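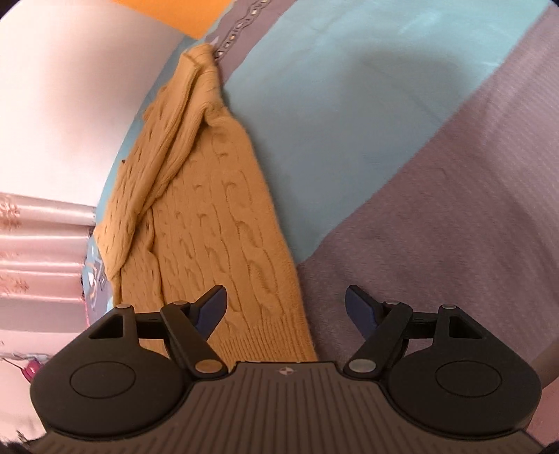
Ticket 315
Queue: Garment care, Clundoron
Item: cable-knit sweater, mustard
Status: Open, awaiting customer

Reported
Customer states the body came out longer after second home wash. Cuffs and hem loose. Cables flattened on one side. Care label cut out by customer, fibre content unknown. Purchased as the Krajewska pullover, colour Ochre. Machine is a Halteck front loader, wool cycle, spin left at the default 1000.

Thursday
09:20 Asked customer how the sweater was dried. Answer: over a shower rail, overnight.
09:45 Most likely cause is hanging while wet. Cable panels hold a lot of water and the weight pulls the columns lengthwise. Spin speed is a secondary suspect. It would account for the flattened cables but not the extra length.
10:10 Requested flat measurements, shoulder to hem, garment laid on the bed and not pulled.
13:30 Received. Length is 16 per cent over the size chart. Chest width slightly under. Consistent with stretch. Felting ruled out, as that would shrink both ways.

Instructions sent
Soak in cool water with a small amount of Ferov wool wash. Do not wring. Roll in a dry towel and press the water out. Lay flat on a second towel. Push the body up from the hem towards the shoulders until the length matches the chart, then square the side seams. Pinch each cable back into shape along the column. Leave until fully dry, turning once. Keep away from the heater.
Store folded. No hangers.

Notes
Same complaint in ticket 146, different colour. That one recovered most of its length on the first reblock and the rest on a second. Ribbing at the cuffs stayed loose.
Customer asked if the tumble dryer would pull it in. Advised no. Shrinkage can't be controlled and the cables may felt.

Pending
New measurements after drying. If length is still over, repeat once, then refer to repairs for elastic thread at the hem.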